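**Deepest lake in the region – Biscombe or Colton?**

**kgebre:** The Vasavell guide says Colton is deepest. My old map gives it to Biscombe. Which one is right?

**Ambros K:** Biscombe. The survey in 2000 found a spot 39 m deeper than anything in Colton.

**nikolaidis_3081:** I don't agree. That survey only covered the north basin of Colton. The south end was iced over in January and they never went back.

**Ambros K:** They did go back, 3 years later. The south end is shallow – mostly silt. 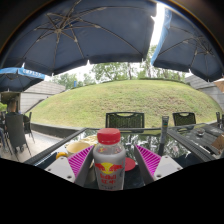 The sheet is in the back of the Nikolaidis atlas. I can type out the soundings if you want them.

**nikolaidis_3081:** Please do. I still think a crater lake should be its own category.

**kgebre:** Thanks both. I'll go with Biscombe for now.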